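Teófilo Condori, the man on the third floor

16 November 2021

When I was a student in Notton I lived one floor below a painter, and for two years I did not know he was a painter. I knew only that he walked at night. His steps went from the window to the door and back, and sometimes there was the noise of something heavy pulled over the floor. My English was weak then and I was too shy to complain.

His name was Teófilo Condori. I write down what I know about him, because when I search his name I find only one line in an old exhibition list, and that line has his name with a mistake.

He came from a village in the mountains, the fourth of six children. His father repaired trucks. At 18 he went to the city to learn sign painting, and for some years he made letters for bakeries, pharmacies and bus companies. He told me once that he learned everything about color from the buses. Later he got a place at a small art school called Sernero, but he stayed there only three terms. The reason he gave was different every time I asked. 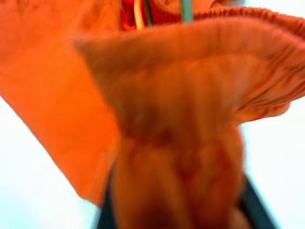 After the school he traveled by ship and worked in the kitchen. I think this was the hardest time for him, and he did not like to speak of it. He had a notebook from those years with drawings of hands, only hands, peeling and cutting and holding cups. I saw it two times. The paper had become brown and he turned the pages with a butter knife so that he did not touch them.

In Notton he rented the room above mine from a Mrs. Pavlović, who accepted paintings in place of rent when he had no money. She did not hang them. They were standing in the hallway with the face to the wall, and I passed them every day with my bicycle. When I finally turned one around, it was our street in the rain, seen from his window, and I was in it, very small, with the bicycle. I felt ashamed that I had been angry about the walking.

He had one real exhibition, in July, at the Odau gallery near the station. Ezekiel Crenshaw, the owner, wrote a short text for it and later sent me a copy. In it he says that Condori painted "like a man who is afraid the light will be switched off." I am not sure I agree. To me he was always slow, and he could leave a picture for a year and then change one corner. The gallery sold 3 pictures. With the money he bought a good coat and a train ticket to see his sister.

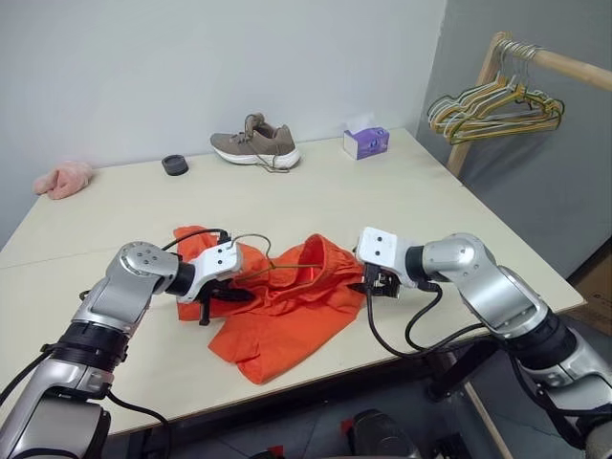
Orange garment on the table, with a thin wire hanger.

He died in the winter after I moved away. I heard it from Mrs. Pavlović in a letter, together with the news that the heating was repaired. I do not know where most of the paintings are now. If somebody who reads this has one, or has known him on the ships or at Sernero, please write to me. I would also like to know about the notebook with the hands.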